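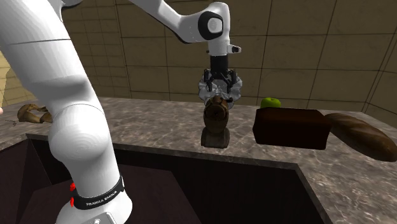 About the Hebden Reading Room

The Hebden Reading Room is a small literary organization that collects, lends and talks about nineteenth-century fiction, mostly novels that first came out in parts or in magazines. We have a lending library, a reading group, a yearly short course and a modest publishing program. Membership is open to anyone, and you don't need a degree in English or any plan to get one.

How we started

The Room began with the books of Barry Tapley, a high school English teacher who spent most of his working life buying bound volumes of Victorian magazines at estate sales. When he retired he had about 2,000 books and a house that could not hold them. Kirsty Entwistle, a former student, offered him the two rooms over her print shop on Musoter Street. The shelves went up that winter and the first readers came in the spring.

The shop has since moved, and we now use the whole upper floor. The magazines are in the front room with the long table. Novels and biographies are in the back, shelved by author. Letters, diaries and reference works are in the hallway cases.

What we do

The lending library is open to members on Thursday and Saturday afternoons. Most books may be borrowed for 3 weeks. Bound magazines stay in the building, but we can scan single chapters on request.

The serial reading group reads one long novel a year in its original installments, with the same breaks the first readers had. We have done Wilkie Collins, Elizabeth Gaskell, George Eliot and Anthony Trollope this way. Members vote on the next book in the summer, and the new novel starts in September. You can join partway through. Darren Whiteley keeps the chapter summaries up to date and will send you the ones you missed.

The short course runs for eight weeks and is taught by Corina Ursu. It covers how novels were written, sold and read in the period: circulating libraries, the three-volume format, illustrators, reviewers and the working arrangements between authors and magazine editors. There is weekly reading but no graded work.

Minance Editions is our imprint. It reprints stories that have not been available outside library collections, each with a short introduction and notes on the text. Aqeel Mughal is the series editor. We print in small runs and sell by mail and at the Room.

The Clondel Papers

In addition to the Tapley books, we look after the Clondel Papers, the letters and account books of a family of booksellers. They record what the shop ordered, what it sent back and what customers complained about. Cataloging is still going on. Researchers may see the finished boxes by appointment, two boxes at a time.

Membership and visits

Members pay a yearly fee, with a lower rate for students and retirees. The fee covers borrowing, the reading group and our newsletter. The short course is charged separately. Visitors are welcome to look around during opening hours without joining. The entrance is on the side of the building, up one flight of stairs, and there is no elevator. If the stairs are a problem, call ahead and we will bring books down to you.

We accept donations of books published before 1914. Please send a list first.

Page last updated August 22, 2023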